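# Separar o plástico mole: compensa ou estou a perder tempo?

**rita_da_marquise** · 21:40

Boa noite a todos! Já leio este fórum há que tempos mas é a primeira vez que abro um tópico, por isso desculpem se for no sítio errado. Mudei-me em dezembro para um prédio com ecoponto mesmo à porta e decidi que agora é que ia levar a separação a sério. Garrafas e latas, tudo bem. O meu drama é o plástico mole: sacos, embalagens de bolachas, aquela película das paletes de leite. Enche-me o armário debaixo do lava-loiça numa semana e nunca sei o que vai para o amarelo e o que vai para o lixo comum.

Comprei um balde de três compartimentos da Flirkel (caríssimo, não me perguntem) e o compartimento do plástico transborda sempre primeiro. Como é que vocês fazem?

---

**tampinha49** · 21:58

Bem-vinda! Cá em casa vai tudo o que é embalagem para o amarelo, mole ou duro, escorrido mas sem lavar. Lavar sacos com água quente é um disparate, gasta-se mais do que se poupa. Sacudo as migalhas e está feito.

Quanto ao volume: mete os sacos todos dentro de um saco maior e vai calcando com a mão. O meu dura uns bons dias assim.

---

**o_velho_do_composto** · 22:15

Discordo da parte de meter saco dentro de saco. Na visita que fizemos com a associação à triagem de Salludberg disseram-nos para deitar as embalagens soltas, porque um saco fechado e cheio complica a separação. Eu levo o saco até ao contentor, despejo e trago-o de volta para casa. Tenho um que já fez o inverno inteiro.

E outra coisa, rita, esses baldes de três compartimentos são bonitos mas os compartimentos são todos do mesmo tamanho, e ninguém faz lixo em partes iguais. Eu uso dois caixotes velhos de fruta na varanda.

---

**tampinha49** · 22:21

Despejar à chuva, com vento, e ver as embalagens a voar pela rua fora? Não, obrigada. O contentor da minha rua tem um buraco onde mal cabe a mão. Cada terra com seu uso, na minha o folheto da câmara não diz nada sobre sacos soltos.

---

**rita_da_marquise** · 22:34

Ui, não queria criar uma guerra logo no primeiro dia! Mas está a ser útil. E os metalizados? Aqueles pacotes brilhantes de batatas fritas e de chocolates. Uma vizinha jura a pés juntos que aquilo é alumínio, a minha irmã diz que é plástico.

---

**pilha_gasta** · 22:50

O teste do costume é amarrotar na mão: se ficar em bola é folha de alumínio, se abrir outra vez é filme plástico com uma camada metalizada. Os de batatas fritas abrem quase sempre. De qualquer maneira, sendo embalagem, aqui no meu concelho vai para o amarelo nos dois casos, portanto a discussão com a vizinha fica empatada 😄

Dica para o volume, já que estamos nisso: dobro os pacotes ao comprido em tiras e dou um nó frouxo. Ando a apontar numa folha o que sai cá de casa (mania minha, eu sei) e no mês passado foram 153 embalagens moles, somos quatro pessoas. Fiquei parva.

---

**o_velho_do_composto** · 22:58

Nós não! Por favor, nada de nós. Um pacote atado é um pacote que já não fica espalmado. Deixem-nos abertos.

---

**pilha_gasta** · 23:04

Pronto, lá se vai o meu sistema de anos. Vou experimentar só dobrar, mas duvido que caiba tudo no caixote, que só leva 16 litros.

---

**maresia_e_cafe** · 23:20

Venho meter a minha colher. Para mim o erro está antes: é trazer tanto saco para casa. Deixei de aceitar sacos na fruta, levo uns de rede que fiz com um cortinado velho, e na mercearia a granel encho os frascos. As bolachas e afins continuam a vir embaladas, claro, não sou santa. Mas o meu amarelo passou a sair de quinze em quinze dias.

O saco finíssimo, daqueles brancos meio transparentes, é o que mais me irrita. Usa-se cinco minutos e depois anda a rebolar pela cozinha. Guardo os que aparecem para forrar o balde pequeno da casa de banho e já tenho stock para uma vida. Os de pacote brilhante é que nem para isso servem. Ficam três fotos de sacos e pacotes:
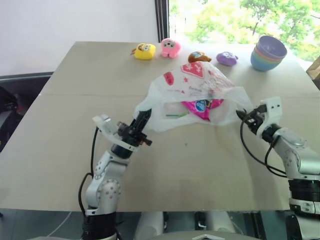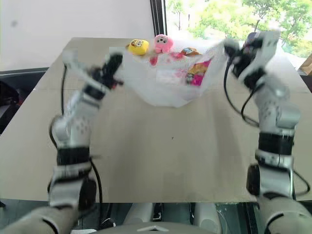
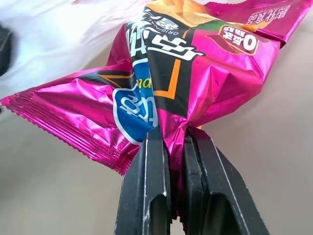

## Página 2 do tópico

**tampinha49** · 08:12

maresia, isso do granel é muito bonito mas a loja a granel mais perto de mim fica a meia hora de carro. Já fiz as contas à gasolina. Quem vive na aldeia compra o que há.

---

**maresia_e_cafe** · 08:30

Tens razão, falei de barriga cheia, tenho a mercearia no rés do chão. Mas os sacos de rede para a fruta dão em qualquer lado! Até no Mertens aqui da esquina, que é picuinhas com tudo, me pesam as maçãs assim sem resmungar.

---

**rita_da_marquise** · 08:47

Adorei a ideia do cortinado, vou já assaltar a arrecadação da minha mãe. Decisões tomadas até ver: não lavo, não dou nós, metalizados no amarelo. Saco solto ou saco fechado fica por resolver, vou ligar para a câmara e depois digo o que me responderam.

---

**o_velho_do_composto** · 09:05

Pergunta também se aceitam película de palete, que isso varia. E guarda o talão do balde 😉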